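Review: Kenport foam letter set and plates, used for teaching two arms to sort

I bought the Kenport set in October for our small lab, after Tomos Gittins recommended it to me. We record demonstrations: a person guides the two arms by hand controls, the arms put letters on plates, and the recordings go to the learning system. So my review is from this use, and a parent may have other wishes.

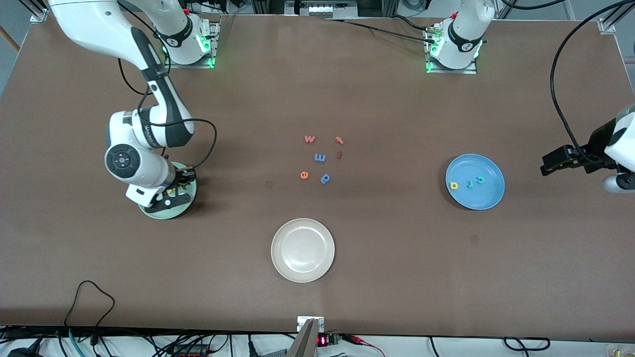
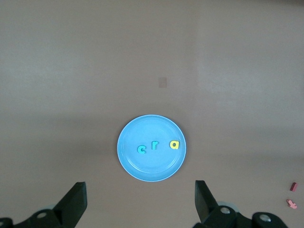

Foam letters, coloured plates, two views.

First, the letters. They are light and a little soft, and this forgives many errors of the operator. With the hard letters from Edwards, which we used before, a bad grasp often sent the piece to the floor. With foam the fingers press in a bit and the letter stays. After 140 recorded episodes I can see small marks on the thin letters, but none is torn.

The colours are the best part for me. They are strong and different enough that our model learned colour very early. Shape is harder. A lowercase letter which is turned around can look like a different one, and my labels had mistakes because of this. I now write the letter in the notes before the episode starts, and I advise you to do the same.

The plates are less good. The rim is raised, which is nice for keeping letters inside, but the gripper can touch it when the operator comes down too near to the side. Then the plate slides. We kept 108 of the 140 episodes, and sliding plates were the main reason for the lost ones. I tried a thin rubber mat from Tovgate under them and it helped, although the wrist view then looked different and I had to record 30 episodes again.

One more complaint - the bag has no list of contents. My colleague Eline made one herself, and it took her most of an afternoon.

I would buy the letters again. For the plates I would look for something heavier, with a lower rim. If you only want to collect simple pick and place examples, the set is good value and easy to replace when pieces get lost under the bench.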